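Search this site
Search

Last updated in April

Teresa Laskowska has opinions about your sofa

Teresa Laskowska has been re-covering other people's furniture in Nokwood for long enough that she no longer sits down in a strange house without feeling under the seat first. She does it in my kitchen, before she's taken her coat off. The chair gets a short nod.

"It's fine," she says. "It's a chair. I've seen you people do worse."

You people, as far as I can work out, means anyone who has ever bought a couch by sitting on it for ten seconds and liking the color. She believes this is how most couches are bought, and after an hour with her I'm in no position to argue. Mine is the color of wet sand and I sat on it for maybe five.

She learned the trade in Ulness from Fongchan Thammasiri, who ran a two-bench shop behind a tire place and wouldn't let her touch a customer's fabric for her first winter. She pulled staples. "Staples and tacks, tacks and staples," she says. "I asked him when I'd get to sew and he handed me a bigger bucket."

Thammasiri is retired now and still calls her on the phone to ask what she's charging. Whatever she says, he tells her it's too much, and then he tells her it's too little. I ask which one he means. "He means he's bored," she says.

The job she gets asked about most is the Pettigrew sofa, named for the family who owned it and fought over it. It went through four sets of owners, all related, all convinced the others had ruined it. When Laskowska finally opened it up she found four layers of fabric, each one stapled right over the last, like wallpaper in a cheap rental. The bottom layer was a green wool in better shape than anything on top of it.

"They wanted it beige," she says. She lets that sit for a while.

Did she do it beige?

"I did it beige. It's their sofa. I put the green back on the inside of the arms, where it doesn't show. I told them it was padding."
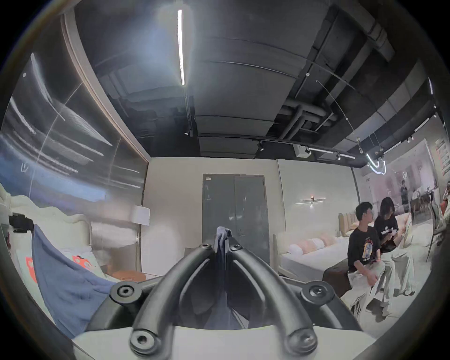

Price is where she gets careful. A full job on a three-seater, with new foam and a decent fabric, can come to $3,000, and people go quiet when they hear it. Some of them have just told her they paid less than that for the sofa. She doesn't try to talk them into anything. If the joints wobble and the springs are held on with hope, she says so and sends them home – "with my condolences," she adds, though I suspect she doesn't always say that part out loud.

What she wants is for people to pick up one front corner before they buy. If the other front leg stays on the floor for a long time while you lift, the thing is twisting, and it will go on twisting in your living room. She has done this in stores. She has been asked to stop doing it in stores.

The new shop, Dirkidow, opens at 8 in the morning, which she calls a mistake. The name came from a misheard phone message and she has given up explaining it. There's a bench, a sewing machine older than I am, and one chair for customers. I ask if it's comfortable.

"No," she says. "They'd stay."

3,294 views
60 shares
4 comments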